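Flosstead three-seater sofa, light grey weave

Home > Living room > Sofas > Flosstead

In stock. Price includes delivery to the ground floor.

I'll start with the cover, as it's what most of you write in to ask me. The Flosstead comes in one fabric, our light grey weave, and I picked it after living with a piece of it thrown over my own settee from December right through to spring. It's a heathered cloth, so there are lighter and darker grey threads going over and under each other, and from across the room they settle into one soft grey. Up close there's a lot more going on, which I love! You can feel the texture under your hand but it isn't scratchy on bare legs (my first worry, I live in shorts).

The seat cushions are separate and you can flip them. I turn mine when I remember, so not very often. Covers zip off along the back edge. Wash them cool, and put them back on when they're still the tiniest bit damp, they go on much easier that way.

The frame is built for us by Mthembu, the same workshop that does our Cluselent armchair, and if you've sat in one of those you'll know how the arms feel: wide enough for a mug, though I didn't say that. The feet unscrew, handy for narrow hallways. If you're not sure it will go round your stairs, send me the measurements and I'll have a look before you order.

Sizes and bits

Seats: 3
Width: 2,140 mm
Depth: 900 mm
Fabric: light grey weave
Covers: removable, washable
Feet: unscrew by hand
Delivery: 7 working days

How it does with everyday mess

I can't keep a tidy sofa, I've tried. Clean washing gets dumped on it, gets sat next to, gets moved to the other end and eventually gets folded, and the grey is a lovely calm background for whatever has landed there. Bright colours look especially good on it, so if you've got a cushion or a throw you've been nervous about, go for it.

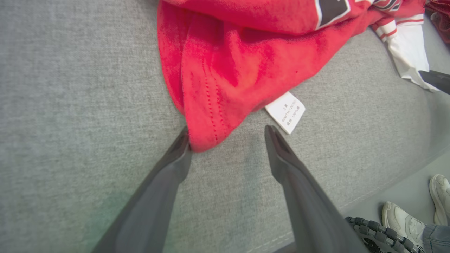 Red and white top on the light grey weave.

One thing I would say: wash new reds and dark denims before you leave them lying on any pale fabric, ours included. A dry cloth sees to most crumbs, and for fluff I use the brush end of the hoover on its lowest setting.

Swatches are free and go out in the ordinary post. Ask for "Sturkanent grey", it's the mill's name for the cloth and it's what's printed on the back of the card. We're taking orders for the next batch until 27th June, and the matching footstool will be back on the site once I've got the new feet for it.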